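Open bin for mixed parts - can I save the scuffed floor, or should I line it?

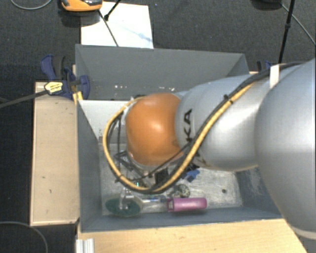 Posted by drawer_of_shame, April 2019

I have an open gray bin with sloping walls that gets used for small loose parts. It came with a lot of used shop fittings from Ridberg, and I paid 14 dollars for it, so I'm not expecting it to look new. The floor has scratches all over, going in every direction, and there are pale scuffs on the side wall too. The walls are still straight and it sits flat on the bench.

I can't tell if the floor is bare metal or some kind of metallic finish. It has that light, shiny gray look. A magnet would probably settle it but I haven't tried one yet. There is also a small round dark spot on the right side that doesn't come off with a dry rag.

What I want to know:

Can the scratches be polished out, or will I make it worse?

If I line it instead, what holds up to metal parts being dropped in and picked out again all day? I tried a piece of drawer liner from Phillips in a different bin and it bunched up in the corners within a week. Picking a flat washer off it was also harder than off the hard floor.

The bin is used with the long side toward the front. Nothing in it is heavy. Most of what goes in is small hardware, in batches, and then it gets emptied.

dullchisel

Leave the scratches alone. I went down this road with two bins like that. I sanded one by hand, first with 230 grit I had left over and then finer, and it took most of an evening. It looked good until I put parts in it. The other one I washed and put back to work, and after a month they looked the same.

Try the magnet first, but don't trust it too far. It won't stick to aluminum, so no pull doesn't mean plastic. Look underneath or inside a bolt hole if there is one. If it is a coating, sanding will go through it and you'll have a patchy floor plus bare spots that may rust if there's steel under it.

For the dark spot, use dish soap and warm water, then rubbing alcohol on a cotton swab. Test the alcohol on the outside of a wall first. If the spot is still there after both, run a fingernail over it. If you feel an edge it's a chip or a pit, and no cleaner will help.

plainshelf_82

just put cardboard in it. cut it to fit, throw it out when it's dirty. been doing that for years

oakandputty

Cardboard is fine for dry parts but it sheds dust and it soaks up oil, so it depends on what you keep in there.

I use a sheet of smooth plastic cut a little smaller than the floor. Wilirby sells it in flat sheets, and the thin kind cuts with a utility knife and a straight edge. Make a paper pattern first. With sloping walls the floor is smaller than the opening, and if you measure at the top the sheet will ride up on the sides and rock. I did that once and had to trim it three times.

Stick it down with two strips of double-sided tape near the short ends. Don't tape all the way around or you'll never get it up to clean under it. Round the corners off a bit too - a square corner lifts, and then thin washers get under it.

Your drawer liner bunched up because it's soft. Same thing happened with the foam mat I bought from Forkitz. It was quiet, and I liked that, but small screws dug into it and I had to pick them out one at a time.

If small parts on a hard shiny floor are difficult to see, get a sheet in matte white. If seeing them isn't a problem, I'd wash the bin and use it with no liner. The scuffs on the walls don't hurt anything.

drawer_of_shame

Thanks. The magnet sticks, so there's steel in there somewhere, and I won't be sanding it. Soap lightened the spot a little. I'm going to try the plastic sheet in matte white and keep the cardboard idea for the bin where the oily parts go.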